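Supper evenings come back to Trumencombe in September

After a long pause we are glad to tell you that the shared supper evenings will start again in September, in the old grain hall behind the market. Many of you wrote to us during the winter to ask if the long tables would return. They will, and the kitchen is bigger now, so we can cook for more people in one evening.

The first supper will be made by Leandro Villalba, whom many readers know from his bakery stall. He has prepared a menu of four dishes, and all of them can be eaten with bread and without much cutlery. There will be a cold soup of cucumber and almonds, grilled leeks with a sauce of roasted peppers, a slow lamb stew with white beans, and for the end a baked custard with quince. For guests who do not eat meat, the stew will also be made with pumpkin. Please tell us this when you book and not on the evening, as last time the vegetarian pot was empty before the second table was served.

The second supper belongs to Định Châu. She wants to serve noodles in broth, and she asked us for wide bowls, which we are now borrowing from three different kitchens. Her broth needs a full night on the stove. She will also bring her pickled mustard greens - those who tasted them at the spring market will not need more explanation.

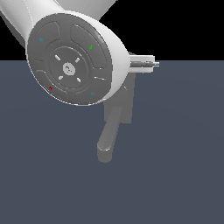

Booking opens on Saturday, June 1, 2024, at 9 in the morning, and it closes when the seats are gone. You can book on our page or at the counter of the Iturra wine shop, where Jad Hourani keeps the paper list. Each seat costs 13 pounds, with the food and one glass included. To help you find your place, every table will have a round card in dark grey with a thin white rim, the same colours as the round control pad in the picture, and your table's name will be written on it in chalk pen. If you come as a group, please book under one name only, and write in the note how many children are with you. Children eat from the same menu, in smaller plates.

About the drinks: Iturra will pour a light red and a dry white, and there will be cider from Jistov for those who prefer it. We also have a pear juice without alcohol, which was very much liked at the last supper. Water is on the tables. You may not bring your own bottles, this is a condition of our licence.

The hall can be cold in the evening, even in September, so a pullover is a good idea. Doors open half an hour before the food. The entrance for wheelchairs is on the side of the car park, and the door there will stay open until everybody is seated. If you wish to help with carrying plates, write to Baltasar Alarcón at the office. Helpers eat first, in the kitchen, and do not pay.

Related items
Jistov cider: where to find it this summer
A recipe for cold cucumber soup
Market stalls in Trumencombe, new opening hours

Contact the newsletter office | © Trumencombe Table | Back to top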